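Flodine Tidy Kit for Office Chores
Sold by Jekov. Works with two-armed setups on a wheeled or fixed base.

Who writes these pages? I do! I run the equipment side at Jekov, I try everything before it gets listed, and I've never been much good at sales talk. So if you came for a page that says your office will be putting itself away by August, you may want a different shop.

The question I get more than any other is some version of "can it do the chores yet?" My answer is yes for a few of them, sort of for a bunch more, and please don't ask me about cables. Putting a box file into a cupboard sounds like nothing. A kid can do it while talking about something else. For a machine it's a door that may or may not be open, a shelf at a height it has to work out, a box that wants to tip, and a front edge that catches the bottom of whatever you're carrying. I've watched that last one go wrong more times than I'd like (if you've ever tried to shove a binder onto a shelf with your elbows full, you know the feeling).

The Tidy Kit is our way into that kind of work. You get the task software from Flodine, a pair of wrist camera mounts, the cables for them, and a set of 20 ready-made routines: shelve, unshelve, open door, close door, stack, and so on. You bring the arms and the hands. Valtilton hands are the ones I know best, but anything with a proper thumb should be fine. Two-finger grippers work for the lighter routines.

One thing I'd ask you to do before you order is walk through your own office and look at it from knee height. Chairs are the big one. We all think of a chair as a seat and a back, and from low down it's all levers and brackets and black plastic against more black plastic.

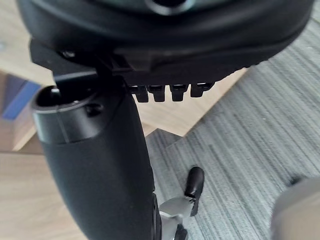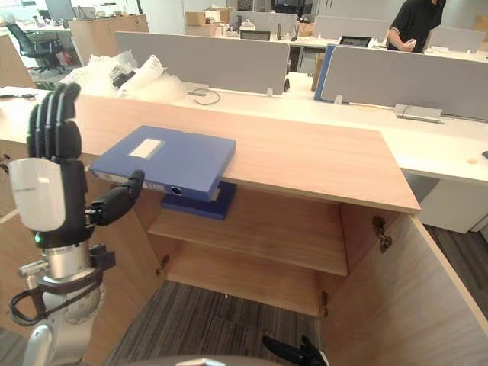

Blue file box, open wooden cabinet, one hand on the job.

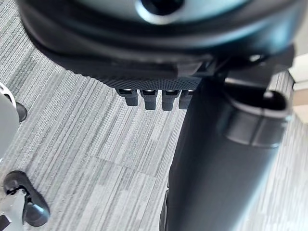
So what can you really expect in the first month? With the kit set up properly, shelving a box it has seen before into a cabinet it has seen before is the strong suit. My own count from the last long trial was 84 good placements before I had to step in, and I was standing right there with my coffee the whole time feeling a little useless. Swap in a cabinet it doesn't know and that drops fast. It gets better again once you've shown it the new one a few times, so budget an afternoon per piece of furniture and don't schedule anything else for that afternoon.

Doors are decent. Handles with a good gap behind them are easy, push-to-open latches are a coin flip. Soft things like bags and packing material I would clear away yourself for now. The kit will try, bless it, and you'll be picking plastic off a thumb joint.

Speed: slow! I can shelve five boxes in the time it takes to do one. For some people that kills the whole idea and I get it. For others the point is that it goes on doing it at two in the morning, and slow is fine when the room is dark and everyone's home. (Leave the lights on, by the way. The cameras need them.)

What you need
A flat floor. Low-pile carpet is fine, shag is not.
Power within reach of the base.
A clear path wide enough for your own machine plus a bit, and chairs pushed in if you can get people to do it. I can't.
A desktop computer for the Flodine software, anything bought in the past few years.

What's in the box
Task software license, one site
Wrist camera mounts, pair
Camera cables, pair, plus one spare (they get yanked)
Printed setup guide, which I rewrote after the first batch of support emails
Bag of rubber fingertip covers

Price and delivery
The kit is 3000 with one year of updates. Extra mounts are sold by the pair. We ship in five working days unless the mounts are out of stock, and if they are I'll put a note at the top of this page. Returns are fine as long as the license hasn't been activated.

If you're upgrading from the older Zúñiga shelf pack, your saved routines will carry over but your camera settings won't. You'll have to redo those from scratch. Sorry. It's a dull hour, put some music on.

Would I buy it for my house? Not yet. My kitchen cupboards are a disaster and half the lids don't match anything. For an office with the same cabinet repeated down a long wall, yes, I'd have one tomorrow. Email me with a photo of your cabinet, door open, and the inside height of the shelf, and I'll tell you if I think the kit can manage it.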